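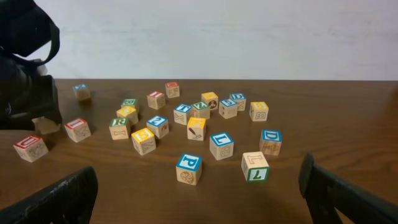
Alphabet blocks on the wooden table

Naming and Labeling the Gadgets on Your Home Network
By Ingvild Magnusson, posted 2021-02-11

If you have ever crawled behind the TV stand with a flashlight in your teeth, pulled out a plug you were sure belonged to the old printer, and then heard a wail from upstairs as somebody's movie stopped, then you and I have a lot in common. I have been the family "computer person" for longer than I care to say, and most of the trouble I get called about is plain old muddle. The router is fine, the little storage box in the hall closet is fine, but all of them have names like DEVICE-7F and all of their cords are black.

So these are my household habits for keeping it straight. You won't need to be technical for any of it. A pot of coffee and a free afternoon will get you most of the way, and you can stop in the middle and pick it up again next weekend without hurting anything.

Start with a walk around the house

Before you name a single thing, take a notepad and go room to room. Write down everything that talks to the network: phones, tablets, the TV, the printer, the thermostat, the speaker in the kitchen, the doorbell. Then log in to your router and open the page that shows connected devices. On my Truduva router it's under "Home Map," but every brand tucks it somewhere else, so poke around a little. Compare that page with your notepad. You will almost certainly find something you forgot (ours was a picture frame we gave my mother-in-law, who had given it back!).

If something on the page is a mystery, switch off one gadget at a time and refresh until the mystery entry drops away. Give it a minute each time, as some routers are slow to notice. It's tedious, I know, but you only have to do it properly once.
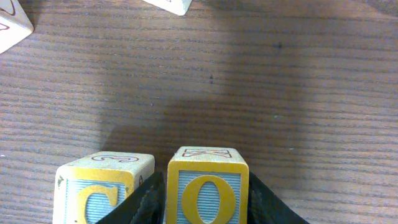
Good device names are short, plain and easy to read over the phone. I put the room first and the thing second, with a dash in the middle: kitchen-speaker, den-printer, hall-storage. That way everything in one room sorts together on the router page, and when my sister calls to say the den is down I can see the whole den at a glance. Be a bit careful with letters that pass for numbers, too. Look at that yellow O on the wooden block - as a letter it's perfectly clear, but scribble the same shape on a bit of masking tape and six months later you'll be wondering whether you meant a zero. A C has a way of closing up into an O as well when the pen is fat. I write zeros with a slash through them, and I keep the capital I and the lowercase l out of anything I might have to type in a hurry.

Don't name things after people if the things get passed along. We had a tablet called "Idun" for years after Idun Strömberg, my goddaughter, had moved on to a new one and the old one had gone to live in the garage playing the radio. Every time I saw it on the list I thought she was visiting.

Label both ends of every cord

If you only do one thing from this page, do this one. A label at the plug end and a label at the gadget end, both saying the same thing. I use a Coman label maker that prints on white tape, folded over the cord like a little flag, but freezer tape and a fine-point permanent marker do very nicely. Put the flag a hand's width from the plug where you can see it without unplugging anything.

Wipe the cord first with a cloth barely dampened with rubbing alcohol, with the power off, and let it dry. Cords that have been behind furniture have a greasy film on them and tape slides right off.

Label the power bricks as well! They all look alike once they're in a drawer, and a brick with the wrong voltage can ruin a gadget. On mine I write the name of the gadget and the voltage printed on its underside. 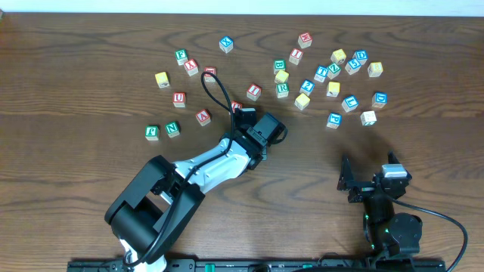
F, X, U, P, N and A, with plenty more letters to go around

Keep one list, on paper

I know, I know, paper. But the day you need the list is the day the internet is out. Mine is a single sheet taped inside the hall closet door, with the name of each gadget, the room, and what it's plugged into. No passwords on that sheet, please. Those go in a password manager or in a sealed envelope with your other important papers. For the Wi-Fi password itself I like a string of everyday words that a guest can type without sighing, and nothing shorter than 13 characters.

I go over the sheet every May when I do the smoke alarm batteries and the dryer vent. Cross out what's gone, add what's new, and once it gets too messy to read, copy it fresh.

Give the closet some air

While you're in there labeling, look at where the router and the storage box are sitting. They like a shelf with open space on all sides. I leave 9 inches above mine, which may be generous, but the shelf was already there. Take the winter hats off the top (we all do it), vacuum the vents gently with the brush attachment, and don't stack one warm box on another. If your closet runs hot, a cheap thermometer on the shelf will tell you a good deal. Check it in the late afternoon with the door closed.

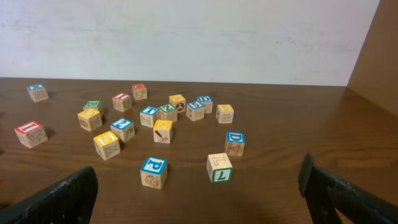
Red, blue, green and yellow borders on a brown tabletop

A word on color

Colored tape is lovely for people who don't want to read tiny print. In our house blue is internet, green is anything that can be unplugged without asking, yellow is "ask first," and red is "leave it alone." The red ones are the router, the storage box and the Rummont battery backup they both plug into. Write the color key at the bottom of your paper list, and still put words on the tape, as one of your guests may not see red and green the way you do.

My cousin in Zukby did her whole house this way and used up three rolls of tape, then went on and did the spice rack. If you have leftover tape, the drawer of spare chargers is the place I would go next.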